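4.2 人員配置と退職金制度に関する聞き取り

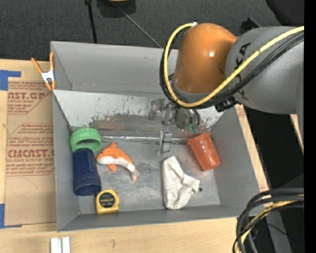
バダウィは、年金課税の見直しがないまま追加勤務を求められても応じる医師は増えない、と述べた。同氏によれば、ブロムコム地区の病院では、勤務時間を延ばすと翌年の税負担が収入増を上回る場合があり、ベテラン医師ほど夜間や休日の勤務を断っているという。この点は、本調査で聞き取りを行った病院管理者の多くが共通して挙げた問題でもある。

本節では、保健行政の責任者が交代した後の最初の一年に、現場の管理者が何を優先課題と考えていたかを整理する。対象はブロムコム地区およびプレストデン地区の公立病院と診療所で、半構造化面接に応じた管理者は31名である。面接は一人あたり40分を目安とし、録音の許可が得られない場合は筆記記録を用いた。図3は本節に対応する。

回答は、退職金・年金制度、介護費用の負担、施設の改修予算の順に多く言及された。年金制度については、制度そのものへの不満よりも、説明の不足を問題とする発言が目立った。ベラダは「通知は届くが、自分の場合にいくらになるのかは書いていない」と述べ、職員からの問い合わせに人事部門が対応しきれていないことを指摘した。プレストデンでは個別相談の窓口が設けられたものの、予約が取れるまでに20日を要した例が報告されている。

介護費用については、病院と自治体の認識に差がみられた。病院側は、退院可能な患者が受け入れ先の不足により病床にとどまることを最大の問題とみなしていた。一方、オグンディペは自治体の立場から、在宅支援の単価が長く据え置かれ、事業者が契約更新を見送っている状況を説明した。両者とも財源の不足を認めているが、追加の予算を病院と在宅支援のどちらに先に配分すべきかという点では意見が一致しなかった。

施設の改修予算に関しては、複数年の見通しが示されないことへの懸念が繰り返し語られた。単年度の配分では屋根や配管の修繕が後回しになり、結果として緊急工事の費用がかさむとされる。エル・シェルビニは、年度末に残額が通知されても設計を終える時間がないと述べている。同様の発言は、規模の小さい診療所の管理者からも得られた。

なお、2022年7月23日に公表された地区の保健計画には、年金制度の見直しに関する記述が含まれていない。計画の策定に加わったベンナニは、課税の問題は地区の権限を超えるため、要望書の形で別に扱ったと説明した。ただし要望書の内容は、面接の時点では病院側に共有されていなかった。管理者の間で計画への評価が分かれた背景には、この情報の差があったと考えられる。

回答者には勤続年数の長い管理者が多く、着任後まもない者の意見は十分に反映されていない。また、民間の介護事業者は対象に含めていない。事業者側の契約判断については、次節で公開資料をもとに検討する。

図3　聞き取り調査に関する節の図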